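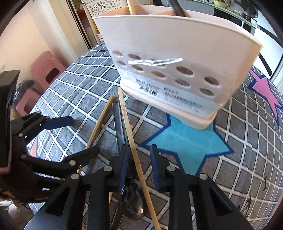
Household Storage and Drainage
Handout 2: Upright utensil holders

Course tutor: Nilmini Dissanayake
Practical sessions: Renji Sakamoto
Read before the October practical. Bring the measuring sheet from Handout 1.

1. Scope

This handout covers free-standing holders for chopsticks, spoons, spatulas and similar long-handled items. Wall-mounted racks and drawer trays are dealt with in Handout 3. Knife blocks are outside the course.

2. Terms used

Body: the upright part that contains the utensils. It may be straight-sided or tapered.
Rim: the upper edge of the body. A wide rim makes loading easier and increases the space the holder takes up at the top.
Divider: an internal wall separating one compartment from the next. It may be fixed or lift-out.
Drainage holes: openings in the wall or floor of the body through which water leaves. Round, oval and slotted forms are all common. Holes in the front wall also admit air.
Base tray: the shallow part under the body which collects water. Students should record whether it is separate or moulded in one piece with the body.
Footprint: the area of worktop covered, measured at the base tray and not at the body.

3. Loading

Utensils are placed handle down or handle up according to use. For drying after washing, the working end goes upwards, clear of the rim. For storage of dry items either way is acceptable, provided the compartment is used consistently.

Wooden and plastic-handled items should be kept in separate compartments where a divider is fitted. Wood holds water longer and should be given the compartment with the freer airflow. Chopsticks are loaded in pairs. A single chopstick left on the table at the end of sorting is to be matched before the holder is filled.

The centre of gravity rises as long items are added. A tapered body narrows towards the base, and heavy ladles placed on one side only can tip it. Load the heaviest item first, near the middle.

4. Drainage

Water leaves the body by two routes: downwards through the floor, and sideways through any holes in the wall. Wall holes set low on the front are useful only if the tray extends far enough forward to catch the run-off. Check this with a measured pour.

Film, tape or adhesive labels over or close to the holes must be removed before a holder is tested or put into use. Copy the label text and barcode number on to the record sheet first. Where the label is printed in a language the student does not read, copy the barcode number and attach a tracing. Residue is removed with warm water and a little washing-up liquid.

5. Practical procedure

5.1 Lay all utensils on a covered table, in front of the empty holder.
5.2 Sort by material, then by length.
5.3 Load the holder as in section 3.
5.4 Pour 50 ml of water slowly into each compartment.
5.5 Wait 2 minutes. Measure the water in the tray and note any on the cloth.
5.6 Empty and dry the tray. Repeat with the utensils removed.

Patterned cloths are permitted. If the pattern includes ruled lines, do not use them for measuring unless they have been checked against a rule.

6. Worked figures

Fu and Marikar tested a holder from the Wanigasekara range. Height of body: 167 mm. Mass when fully loaded: 564 g. Recovery in the tray was almost complete with the utensils removed and lower with them in place, the remainder being held on the handles.

7. Reading

Saab, G., Drying and Storing Small Kitchen Items, course reader, chapter on compartments.
Grotesik data sheet, tray sizes (copy in the practical room).

Record sheets go to Renji Sakamoto at the end of the practical. Sheets without a footprint measurement will be returned.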